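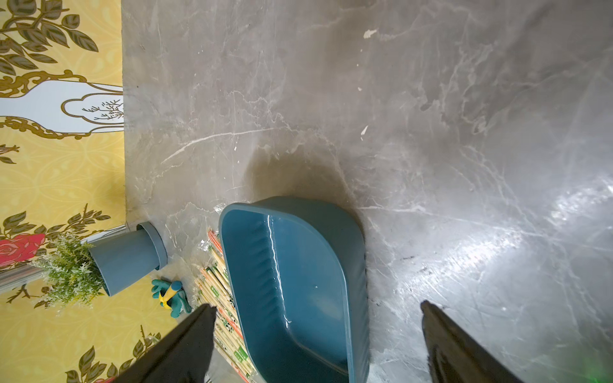 How long should one hand-guided demonstration run?
Under 60 seconds for most pickups, with a short pause before the fingers close.

Khanyisile Nkosi wrote:
> Do you keep the takes where your hand wobbles?

Oh, I do, Khanyisile, and thank you for asking so kindly – I fretted over mine all January!

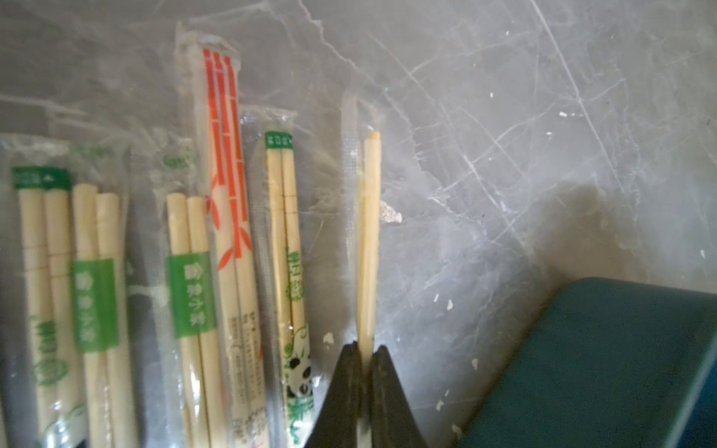
I keep almost 30 per task, wobbles included, and drop only the ones where I let go of the controls altogether.

Warmly,
Úna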